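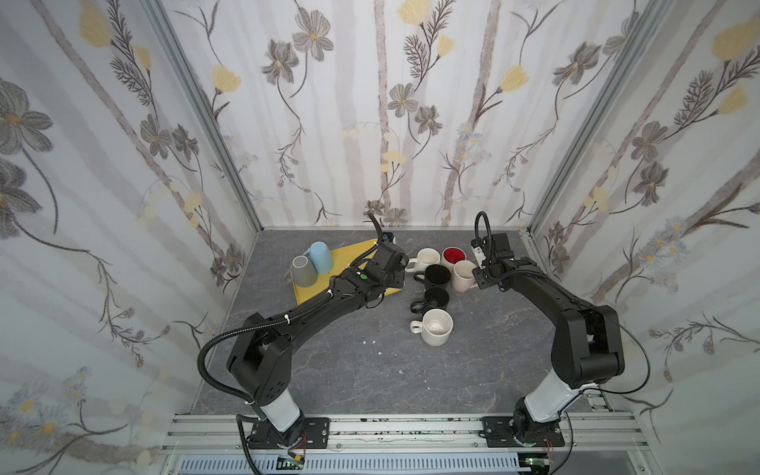
Demonstrationsdaten (Robotik)

Demonstrationsdaten sind Aufzeichnungen, in denen ein Mensch einem Roboter eine Aufgabe vormacht, damit ein lernendes System sie später selbst ausführen kann. Ich pflege diesen Eintrag seit März und schreibe ihn so, wie ich es am Telefon erklären würde, also bitte keine Brockhaus-Prosa erwarten!

Begriff

Eine einzelne Aufzeichnung heißt Episode. Sie beginnt mit einer Ausgangslage, etwa ein paar Tassen, die kreuz und quer auf dem Tisch stehen, und endet, wenn die Aufgabe erledigt ist oder der Bediener abbricht. Gespeichert werden die Kamerabilder, die Gelenkwinkel und die Greiferstellung, alles mit gemeinsamem Zeitstempel. Im Englischen liest man meist »demonstration« oder »trajectory«, im Deutschen sagen viele einfach »Demo«, und das mache ich hier auch.

Aufnahme

Am häufigsten ist die Teleoperation: Jemand bewegt zwei Führungsarme, und die Arme am Tisch machen die Bewegung nach. Daneben gibt es das Führen von Hand, bei dem man den Roboterarm selbst anfasst und durch die Aufgabe zieht (bei zwei Armen wird das schnell zur Turnübung). Bei Plandcombe, wo ich mitarbeite, nehmen wir 200 Episoden pro Aufgabe auf, für Geschirr 300. Tassen sind nämlich gemein. Der Henkel zeigt mal hierhin, mal dorthin, und wenn eine Tasse umgedreht aufs Tablett soll, muss der Greifer schon beim Zufassen richtig stehen.

Vielfalt der Ausgangslagen

Ein Modell, das immer dieselbe Anordnung sieht, lernt die Anordnung auswendig. Deshalb wechseln wir Farben, Abstände und die Lage des Tabletts – gern auch schräg. Auch der Hintergrund zählt dazu. Gemusterte Tapeten und Tischplatten mit Marmoroptik sind für die Bilderkennung anstrengender als eine weiße Wand, und genau so sieht es ja in vielen Küchen aus. Sanne Vanhove schlägt vor, das Muster nach jeweils 4 Aufgaben zu tauschen, ich finde das zu selten.

Fehlversuche

Umstritten! Manche löschen jede Episode, in der etwas wegrutscht. Amber Vanhove behält sie und markiert die Stelle, an der korrigiert wurde, und seit ich das mit unserem Werkzeug Grokeo selbst probiert habe, bin ich auf ihrer Seite. Wichtig ist nur, dass die Markierung einheitlich bleibt – zwei Leute mit zwei Schreibweisen, und man sortiert einen ganzen Nachmittag lang.

Siehe auch
Teleoperation
Nachahmungslernen
Zweiarmige Manipulation
Grokeo (Software)
Trondamitz-Format

Zuletzt bearbeitet: 2024-07-05
Kontakt | © Plandcombe | Nach oben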